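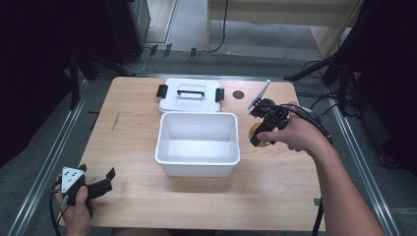 gurico32
Posted 02/11/2021
Okay, who else stores winter sweaters in the basement? Mine came out smelling like a wet dog last October and I'm not doing that again! I'm switching to a white plastic box with a black handle and latch clips on the lid. Do I still need cedar?

ododo_knits
Cedar does zip for damp. Wash everything, dry it for 2 days, then close it up.

Tratamby
Disagree on plastic, sorry. Wool needs to breathe. I use cotton bags and I've had no smell at all (my basement is dry though).

ododo_knits
Cotton bags are a moth buffet lol. I lost a 50 dollar cardigan that way.

gurico32
Ugh, moths too?? Fine, washing first, then box. Cedar's going in anyway, I like it.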